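Chore machines still need a person on the other end

The pitch at this year's Mistlow home technology show was that the wait is nearly over. Drurnel, which has been promising a household helper for longer than some of its staff have worked there, told visitors that packing, sorting and clearing away are now "within reach" for its machines. The company has said within reach before. It said so in May, in a press release that gave no price and no shipping month.

What visitors got was a booth with a kitchen counter, a two-armed machine named Brurum, and a list of 26 chores printed on a board by the entrance. The machine did four of them while the public was let in. It moved mugs from the counter to a rack. It put a sponge in a sink. It folded a hand towel in half, stopped, and folded it again after a staff member had straightened one corner. The fourth job was closing a drawer.

The mugs went well. They were all the same mug, set out with their handles facing the same way, and a rival exhibitor asked at the afternoon talk what would happen if someone brought a mug from home. The answer was that this was "on the roadmap."

To be fair to Drurnel, the towel would have been beyond any machine at the show a few years ago. Cloth is hard. It changes shape every time it is touched, and a machine that has worked out where the edge is has to work it out again a second later. The company's engineers know this and talk about it openly once the sales staff have moved along. They are a good deal more modest than the board by the entrance.

Drurnel's own figures, handed out on a single sheet, say the machine finishes its tasks 98 percent of the time. The sheet does not say which tasks. Asked about that, a spokesman said the number covered "a representative set" and that a fuller paper would follow. He could not say whether a task that needed a person to step in halfway was scored as a success or a failure. That matters a lot. A dishwasher that needed help with every load would not be sold as a dishwasher.

Ulla Koskela, who runs a repair and parts business with a packing room at the back, went to the show with money to spend and came home with it. She wants something that can put small parts into boxes. Her packers handle odd shapes all day, some in bags and some not, and the boxes change with the order.

"They asked me to send samples of everything we pack," she said. "I told them I don't know what we'll be packing next week. That ended the talk pretty fast."

She was also quoted a setup period of 48 working days, during which her own people would have to be on hand to correct the machine. She pointed out that in that time she could train a new packer, and that the new packer would also answer the phone.

Sorrentino, a smaller outfit that sells fixed arms to bakeries and bottling lines, takes a narrower view of the matter. Its machines do one job in one place and are bolted down. The firm had no kitchen counter at Mistlow and drew smaller crowds. It did take orders. Its sales lead said the company looked at household work some time ago and walked away from it, and that he had not regretted the choice.

The trouble with homes and small shops is easy to state. In a factory the part arrives in the same spot, facing the same way, under the same light. In a home it is under a newspaper. A person reaches in, feels that the thing is slippery or light or stuck to something else, and changes grip without thinking. Most of today's machines have very little sense of touch, and the ones that have some are slow to make use of it.

The current fashion for getting around this is to gather a great many examples of people doing the work. Someone holds the same sort of gripper the machine would use, one in each hand, and goes through a job by hand: lift a small cup, set it down, go on to the next thing. The movements are recorded and fed to the software, which is supposed to pick up the knack. It is cheaper than running a full machine all day, and several firms have taken it up.

It is also plain manual labor. Somebody has to stand at a table and do it, and then do it again with the objects in different places. Firms like to talk about what their software has learned and are less keen to talk about who taught it, or how many hours that took, or what those people were paid. Drurnel would not give a figure for any of these. It said only that the collection work was "ongoing."
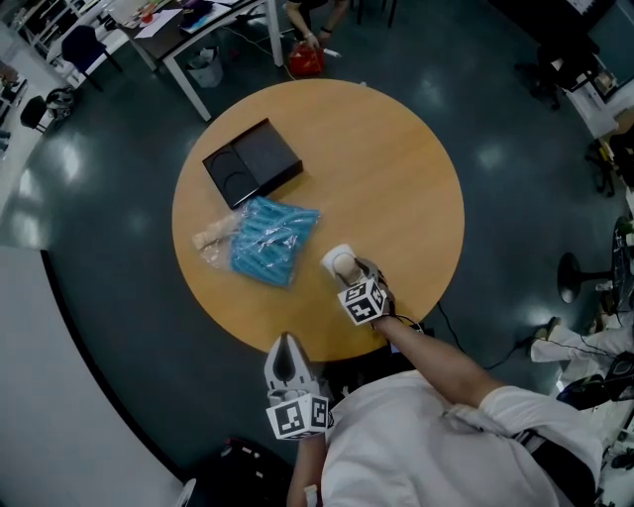
Paavo Rautiainen thinks the hours will pay off but that the public has been given the wrong idea of when. The knack for one job, he said, does carry over to a similar job, and it carries over better than it did. What it does not yet do is carry over to a different room with different lighting and a dog in it. He would expect to see useful machines in stockrooms first, doing dull work at night, and he would not put a year on it. Asked if he would have one at home, he said he would want to see it empty a dishwasher that he had loaded himself, badly.

That seems a reasonable test, and it is one no exhibitor at Mistlow offered to take. A request from this desk to let the Brurum machine try a box and a handful of loose items from a reporter's bag was turned down on insurance grounds. A second request, to watch it repeat the towel without a staff member inside the rail, was passed to someone who was at lunch.

There is the matter of speed as well. The machine took 41 seconds to move one mug from the counter to the rack, by this reporter's watch. The video playing on the wall behind it showed the same move in a fraction of that, and carried a small line of type in the lower corner saying the footage had been sped up. Few in the crowd seemed to read it. Several people left saying how quick it was.

Slow would be fine if the thing could be left alone. Plenty of household machines are slow. A washing machine takes its time and people go out while it runs. But the booth had a staff member at each end of the counter for the whole of the demonstration, one with a tablet and one within reach of a large stop button, and neither looked away for long. Until that changes, the buyer is getting a chore and a second chore, which is watching the first one get done.

Drurnel says a home trial will begin with a small number of families once safety checks are finished. It has not said how the families will be chosen or whether the results will be made public. The price is still to be set. Koskela has advertised for a packer.

Related items
Drurnel pushes back home trial for second time
Sorrentino adds bakery line customers
Robot mowers and wet grass: what owners report
Mistlow show: full list of exhibitors
Who pays when a delivery cart blocks the sidewalk?

Last updated: 2021-07-14

Contact the news desk | Copyright, all rights reserved | Back to top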